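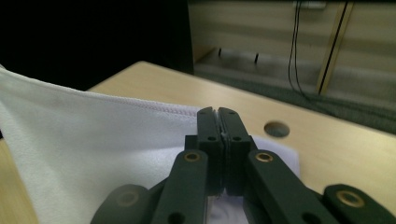 *Last changed: February, 4:40 pm*

## Dronthorpe puzzle build, room 22

Cellar door finally has a code worth finding! Swapped the old sticky note clue for the clock and bookshelf pair: read the clock hands, count along the shelf, take the letter on that spine. Four letters, four digits on the keypad. Pichit got it in 700 seconds with no hints, grinning the whole way (he did try the birthday on the calendar first — so did I when I played cold, so that red herring stays).

Keypad bug: leading zero gets dropped, so 0178 was accepted as 178 and the door opened a digit early. Code now compared as text. Wanpen, please retest on the small phone build, the zero key sits very close to the edge there.

Buzzer on a wrong entry was far too loud. Cut it, and added a 2000 ms pause before the pad clears so you can see what you typed. Feels so much better!

Rosalía's idea, which I love: the painting in the hall should change after the cellar opens. Same painting, one window lit. Costs us one extra sprite.

Still open:

- hint 2 gives away the shelf order, reword
- lamp can be clicked through the inventory bar
- save file from the Arruda build loads with the key missing
- ask Ekkachai about the rain loop, there's a click where it restarts

Trying the mirror room next, with the code split over both sides of the glass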